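Progress report, 26th July - evaluation of the Kostmont two-arm packing kit

The kit has logged 240 trial cycles on the small-case task: a black rectangular box and an open black tray with a white foam insert, both laid out on the white bench between the two arms.
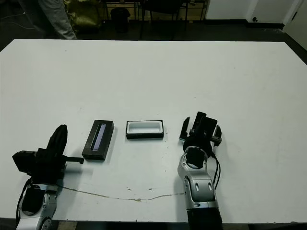

Bohdana Pavliuk asked that placement and pick-up be scored separately, as a combined figure would hide which stage needs the supplier's attention. The log has been split from cycle 170 onwards.

- Pick-up: two-finger grip, box held level just above the bench - finger pads as supplied by Turkel.
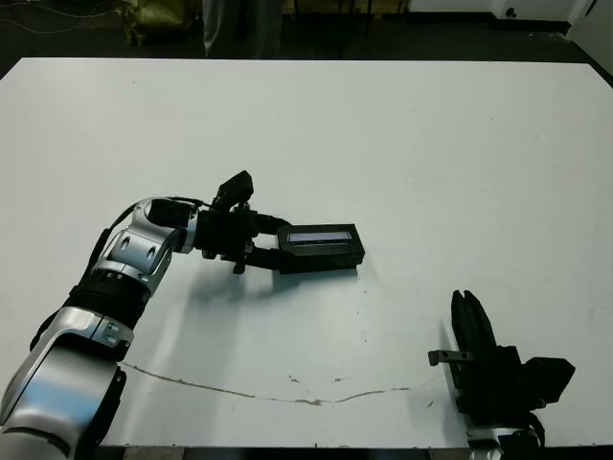
- Placement: scoring continues. Six cycles await review.
- Spend to date: 2135, within the June allocation.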